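Ratura Replacement Finger Pads (pair) – and the peeling problem

Fovomow workshop store > Hand-held grippers > Wear parts

Page updated Tuesday, June 10, 2025

In stock. $24 per pair. Part number 854. Fits the Ratura hand-held gripper, left and right hand.

If you came straight to this page from the peeling notice, hello, and sorry! You probably have a Ratura with a pad that has started to lift, or has torn, and you want to know if it's safe to keep going and what to order. Short answer: put it down, take the loose piece off, and read the bit called "When to stop" before you pick it up again. The long answer is the rest of this page, and it is long, so get yourself a drink.

What went wrong

I sell these grippers and I use them myself most weeks, so I found out about the pads the same way you did. I was doing tabletop pick and place, two hands, small plastic items, nothing rough. Grip force felt fine. Then things I'd picked up a hundred times started turning in the fingers. They'd go up okay, then swing a little to one side on the way over, and I'd blame my wrist. I blamed my wrist for two days. When I finally turned the gripper over and looked at the inside faces, the top edge of one pad had come away and folded back on itself.

The pad is a soft foam with an adhesive back, and it sits on the inner face of the fingertip block. When you close on something flat, the load goes straight into the foam and it's happy. When you close on a thin rim and then drag, the rim gets under the top edge of the pad and works at it like a fingernail under a sticker. Trays are the worst for it. Soap dishes, drainers, anything with a raised edge and holes in the middle, because you tend to grab those by the rim and slide them before you lift. Once the first corner is up, dust gets to the glue and the rest goes quickly (quicker than I'd like to admit on a page where I'm selling the thing).
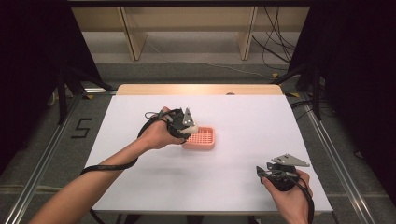 One customer wrote in to say that the drag theory is only half of it, and that on both of their pairs it was always the same finger that let go first. They were picking with the tool tilted, so one fingertip touched the table before the other and took a little scrape every time. They'd started coming in more level and squeezing a bit later, and the newer pads were holding up better, though they wanted it on record that they shouldn't have to change how they move to suit a piece of foam.

Fair, and I agree with all of it. The foam should cope with people working the way people work. I went back and looked at my own pile of dead pads after that message and most of them do have more wear on one side than the other. I hadn't thought to look.

So we have two things going on, a rim getting under the edge and a scrape on the table, and they both attack the same corner. The original adhesive was never going to win that one.

Why I'm calling it a safety matter

Nobody has been hurt by one of these, as far as I've been told, and a scrap of foam isn't going to hurt anybody. What bothers me is what comes after. A finger with half a pad doesn't grip square. Whatever you're holding can roll out sideways, and if that's a cup of something or a bit of glass, you've got a mess at best. You also squeeze harder without noticing. I did, and my thumb let me know about it that evening.

Then there are the crumbs. The foam breaks up into little bits when it frays, and they get everywhere. If they work into the finger joints you'll feel a sort of gritty catch when you open and close. I had one stick half closed on me with a mug in it – not dangerous, just a silly minute of standing there shaking a mug. But if you're recording demonstrations to train a robot arm, think about what goes into your data. A sticky finger or a slipping pad means the arm learns from grips that don't match what your hand was trying to do, and an arm that later closes in the wrong place is a safety matter for whoever is standing next to it.

When to stop

Stop using the gripper and change the pads if you find any of these:

A corner or edge you can lift with a fingernail.
A flap of any size hanging into the gap between the fingers.
Crumbs along the edge of the fingertip, or on the table under it.
An object that twists in the grip when it used to come up straight.
A gritty or uneven feel when the fingers close.

Please don't press a lifted corner back down and carry on. I know it looks fine for ten minutes. I've done it. And please don't wrap tape over the top, because the tape changes how thick that finger is, and then the fingers meet off center and you're chasing a new problem.
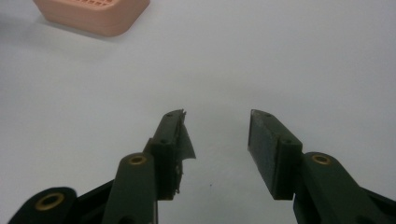
Change both pads on a gripper at the same time, even if the other one still looks like the day you got it. I fought this for a while because it feels wasteful, but old foam is squashed foam, and a fresh pad facing a squashed one pushes everything you pick up over to one side. If you run two grippers, you can do one of them now and the other later. It's the two fingers on the same tool that have to match.

What's in the bag

Two Sartori foam pads, cut to size for the Ratura fingertip. Two strips of Gimis backing adhesive, already on the pads, with peel-off liners. One small square of sandpaper, 200 grit. One alcohol wipe. A printed card with the steps below, which I wrote, so if the card is confusing that's on me as well.

The foam itself is the same as before. What has changed is the adhesive, which is a good bit stickier and doesn't seem to mind dust so much, and the top edge of the pad, which now has a slight bevel so a rim slides over it and doesn't dig in. We switched over in November. If your pads have a square top edge, they're the old kind.

How to fit them

Unplug the cable first. It's easy to forget and you'll be squeezing the fingers a lot, and if your software is listening it'll happily log all of it.

Peel off what's left of the old pad. Go slowly from the bottom, where it's usually still stuck down well. Pick the leftover glue off with a fingernail or a plastic card, not a blade. The fingertips are plastic and a blade will leave a groove that the next pad can't stick across.

Sand the bare face lightly, a few strokes, just until the shine is gone. Wipe it down and let it dry fully. While you're there, open and close the fingers and brush any foam crumbs out of the joints with a dry brush. No oil! Oil and foam glue do not get along, and it travels further than you'd think.

Take the liner off the new pad and line it up with the bottom of the fingertip first, bevel at the top and facing the gap. Lay it down from the bottom up so the air can get out. Then press hard with your thumb, all over, for 90 seconds. It's a boring minute and a half. Do the same on the other finger.

Leave the gripper alone overnight with the fingers open. I have tried skipping the wait and I got a peeled pad for my trouble.

Before you go back to work, pick up something light and flat, turn it over a couple of times, and set it down. Then try it with something that has a rim. If nothing twists, you're good.

How long do they last?

I don't have a proper number and I don't want to make one up. On my own bench the old style started lifting after around 200 picks of rimmed stuff, which is poor. The new style has gone well past that and I haven't had one let go yet, but my bench is one bench and I'm only one pair of hands. If you pick mostly soft or flat things you may never wear a set out. If you slide trays all day, look at the pads every time you sit down, and keep a spare bag in the drawer.

Free pads for older grippers

If your Ratura came with the square-edged pads, you don't have to pay for your first replacement pair. Send me your order number through the contact form and I'll post a set for each gripper you have. A picture of the inner faces of the fingers is nice to have but you don't need to send one. If you already bought replacements of the old kind, tell me how many bags and I'll swap those too, opened or not.

Will they fit other grippers?

Maybe, and I'd rather you asked first. The pad is made for the Ratura block and I've only tested it there. You can trim the foam with scissors, but once you cut the top you've cut the bevel off, and then you're back to the old problem with better glue. If you have a home-built or printed finger, send me the length and width of the flat face and I'll tell you if it's close enough to be worth trying.

Shipping

Bags go out in a padded envelope, two or three working days inside the US. You can order up to six pairs at a time. Please keep the spares flat and out of the sun, with the liners on, and write the date on the bag when you open it.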